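Wustham cell course, handout 3
Gripper setup and wrist camera check (do this in the sim first, then on the real cell)

Before you start
Arm parked, speed override right down. Load the Tanora cell file, not last year's one, the tool offset in that is wrong. If the joints jump on loading, stop and reload.

Finger pads
Pads face each other. Check they close parallel, no gap at the tips. If one side touches first, it's nearly always the finger seated badly on its slide, so take it off, wipe, refit, nip up both screws evenly. Don't bend anything to make it fit!! Pads get changed at 4,000 cycles or when the face goes shiny, whichever comes first. Write it in the book.

Wrist view
Open the gripper fully, then bring up the wrist camera. You want both pads in view with clear space between, palm along the bottom. Pale pads against something dark are easy to pick out, so dim light is fine for this bit. Background dosen't matter yet.
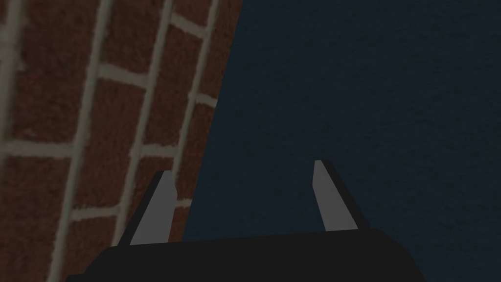 Next turn the wrist slowly, a few degrees at a time. The background should swing round and the fingers should stay put in the picture. If the fingers drift as well, the camera is fixed to the wrong link in the tree. Common mistake, look under tool, not flange. Save before you change it.

Then the opening. Set point is 41 mm pad to pad. Zero with the pads closed, open, read the value, close, open again. Do it 3 times. Readings should agree, if they wander re-zero and start over. In the sim they will agree whatever you do, on the real one they won't, which is why you do both.

On the real cell
Same order. Key out before hands go in, every time. Look at the cable loop behind the wrist, it chafes on the Visasow bracket if left too tight. Leave some slack but not enough to snag.

Hand in: your readings, a note of which link the camera was on, anything you had to refit. Ebrahimi sheet, side B. Side A is for the conveyer, leave it blank.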